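Section 4: Leveling and Anti-Tip Anchoring

Read this section before you put anything in the drawers. Most people read it afterward, with everything back out on the bed, which adds an evening to the job.

Before you start

You will need the bag marked G from the hardware box, a Phillips screwdriver, a pencil, a spirit level and a drill. The bag marked F looks the same as bag G and is for the back panel. If bag F is still full, return to Section 3, where you will find out why the cabinet leans like a parallelogram.

The Gurnley bedside cabinet ships with four adjustable feet, one wall strap, two strap screws and one wall plug. The wall plug suits solid masonry. For drywall, buy a toggle anchor separately. The plug in bag G will go into drywall very sweetly and come out the same way.

4.1 Leveling the cabinet

1. Stand the cabinet where it is going to live. Floors differ from one side of a bed to the other, and a cabinet leveled in the hallway is level in the hallway.

2. Lay the spirit level across the top from left to right. Read it. Then lay it front to back and read it again.

3. Find the lowest corner and turn its foot counterclockwise to raise it. One full turn is plenty to begin with.

4. Repeat until the bubble sits between the lines both ways. You will be tempted to raise all four feet in rotation, chasing the bubble around the room. Leave one foot fully screwed in at all times and this can't happen.

5. Press down firmly on each front corner. If the cabinet rocks, the foot diagonally opposite needs half a turn.

Note: On carpet, wait a day and check again. Carpet has its own plans.

Note: The feet have 41 mm of thread. If you run out before the cabinet is level, please look into the floor.

4.2 Checking the drawers

1. Open each drawer to the stop and let go. It should stay where it is. A drawer that rolls out on its own means the cabinet is tipping forward, so go back to 4.1 and raise the front feet.

2. Close each drawer. It should meet the stop at the back without a shove. A drawer that halts a little short is usually riding on a runner screw that was not driven all the way in. Pull the drawer out, find the screw standing proud, and finish it by hand.

3. Check the knobs. Each is held by one bolt from inside the drawer front. Tighten until the knob no longer spins, then stop. The next quarter turn is the one that splits the wood, and our spare parts desk can tell from the crack exactly what happened. 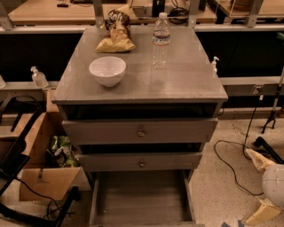
4. Rub a plain white candle along both runners if the drawers squeak. Scented candles work as well, though you will be smelling vanilla every time you look for your socks. Do not use cooking oil. It works beautifully for a month and then becomes glue.

Caution: Do not open all the drawers at once when the cabinet is loaded and unanchored. Children climb drawers. So do cats, and at least one adult who wrote to us about a light bulb.

4.3 Fitting the wall strap

1. Push the cabinet against the wall and draw a light pencil line along the back edge of the top.

2. Pull the cabinet away. Mark a point 97 mm below the line, centered on the width of the cabinet. This is where the strap meets the wall.

3. Check for pipes and cables before drilling. The wall beside a bed tends to have a socket in it, and the socket tends to have a cable running straight up or down from it.

4. Drill, insert your plug or anchor, and screw the plain end of the strap to the wall. The buckle end goes to the cabinet, through the hole already drilled in the back rail. If there is no hole, the rail is upside down. See Section 3, step 9, and our sympathies.

5. Push the cabinet back, thread the strap through the buckle and pull it snug. Tug the top of the cabinet toward you. It should barely move.

Note: If you have baseboards, the cabinet will stand off the wall by their thickness. The strap is long enough for this. Glasses, pens and charging cables will find the gap anyway.

4.4 Loading

Heavy things go in the bottom drawer. Books are heavy things, including the ones you are going to start soon. Do not sit on the top. It was designed by Aino Sjöberg to hold a lamp and what you need in the night, and she has asked us to keep that sentence in every edition.

Wipe up spills when they happen. The paint is water-based and will forgive a wet glass for an evening, but left for a week the ring is yours to keep. Touch-up paint is listed in the spares table under part 614.

Check the strap and the feet again in November, or whenever the heating comes on where you live, as timber shrinks and screws loosen. Then go on to Section 5, Fitting the Optional Lamp Bracket.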